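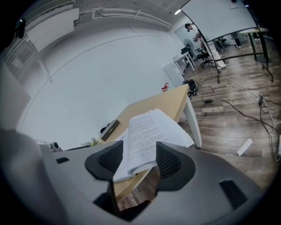

Page Turners, or What We Did All Spring

The paper people won again. Every few months Rutido holds a vote on which household chore the data team should take on next, and every few months somebody argues for something sensible, like cups, and loses to paper. So since May the job has been printed pages, paperbacks and the odd hardcover, picked up, opened and put down by hand with the gripper, over and over, until a policy can be trained on the results.

For newer subscribers: we stopped driving the arm by remote control for this kind of work last year. Teleoperation was fine for boxes. For paper it was like signing a check with a broom. With the hand-held gripper you do the task yourself, squeezing the fingers where the robot will later squeeze its own, and the marker on the finger tells the software how wide they are open. A decent operator gets through 171 demonstrations in a day and then doesn't want to talk about it.

Karabo Baloyi, who wrote the operator notes, has revised them after the first 1840 recordings. The new version is shorter and more annoyed. Approach from the side of the book. Close slowly. If a page slips, let it slip and finish the attempt, then flag it, and please stop fixing things with your free hand and hoping it won't show. It shows. There were 34 recordings in the last batch with helpful fingers in them, and all of them went in the bin.
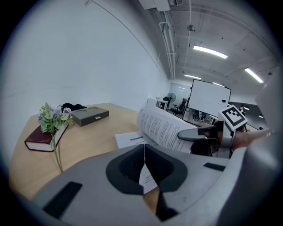 She has also asked for more mess. The early sessions were done on a bare tabletop with one book squared to the edge, and the policy we got from them was superb at bare tabletops with one book squared to the edge. Operators are now told to leave things lying around and shift them between takes, a skill most of this office already had.

The target is 3000 usable demonstrations before the set goes over to Sosura for training. Van Wyk has bet lunch that stapled sheets will be the thing that breaks it. I took the other side of that bet and have since watched someone try to turn a stapled sheet, so I am looking at menus.

Sign-ups for the Friday slots are open – bring your own paperback if you don't mind how it comes back.

14 shares | 3 comments

Last updated in May

Related items
Stetutska: The Drawer That Would Not Close
Remote Control, a Fond Farewell
How to Flag a Bad Take
Cups Lose Again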